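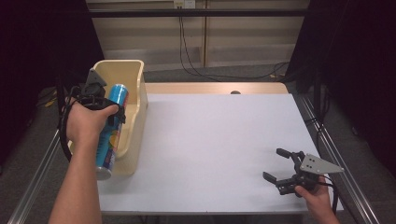 Who should check the résumé of a person hired to run a public agency?

An outside office should, before the contract is signed, and it should publish what it finds.

The Ostis water authority left the job to its own board. In April the board named a director from 12 applicants, and four members had worked with him before. Calling a university registrar takes one morning – the board skipped it.

Shanthi Sivakumar, the only member to vote no, asked for the transcripts in writing. She should have had them that week. Ratepayers in Ostis still haven't seen them.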